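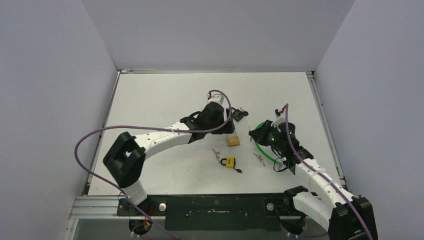

**Figure 2.** The bench at Bullthorpe.

### 3.2 Soaking and sprouting

We were delighted by how readily the old bean seed woke up! Of the 254 seeds sent by Tyra Solheim from the Katona collection, only 13 failed to sprout, and most of those came from a single jar with a cracked lid. Seeds soaked overnight in rainwater put out strong, pale roots well ahead of the unsoaked ones (a difference Kornél Kiss had predicted in January, to his lasting credit). Colour of the seed coat made no difference that we could find. The speckled types were slower to open their first leaves, but they caught up quickly once potted on, and we would love to see this repeated with peas.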